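Ceasefire monitoring in the Podirmont valley: second progress report to the Cloutier Fund
17/02/2025
Prepared by Haziq Menon, Cluvstead office

You asked for an account of what the grant has bought since November. The short version is that the monitors are in place and the ceasefire is holding on paper. I would be wary of anyone who claims more.

Both sides signed up to 36 observation points. We have people at 20 of them. The army liaison office says the rest will open "shortly", a word it has used in every letter since the signing. The opposition command says it has no objection to the remaining points and then fails to answer the phone when we try to arrange a visit. I don't take either statement as progress.

Reported violations are down. The joint commission put this in its press release and several newspapers printed it as it stood. Our monitors at the eastern end were kept from the road for much of the period, and an incident that no one is allowed to go and look at does not get reported. Until access improves, please don't quote the lower total in your own publications.
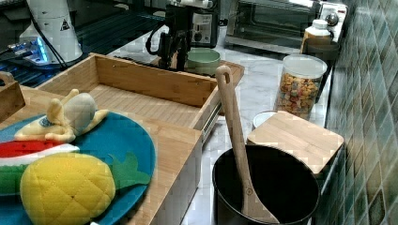
Return of displaced families is the second part of the grant. The provincial government says 1000 people have gone home to the Podirmont side. Khairul Ginting's team tried to check this against school registers and clinic lists and could match only part of it. Some families seem to have been entered when they left the camp and again when they reached the village. The family room at the Cluvstead office, with its plush pineapple and watermelon slice on a blue plate, has been more use than I expected when I argued against paying for it. Parents stay longer and talk more freely there, and several told Khairul they had gone back only to look at the house.

The Kemside crossing is still shut to lorries. It was due to open in November. We were shown a signed order and a new barrier, and the barrier was down.

Spending is within budget, mostly through vehicles we could not send anywhere. We ask to carry the unspent fuel money forward for 3 months. I would not release the next payment to the joint commission until it gives us written access to the eastern road, with names and dates in it. A further promise from the liaison office should not count.

Khairul's notes on the register checks will follow separately.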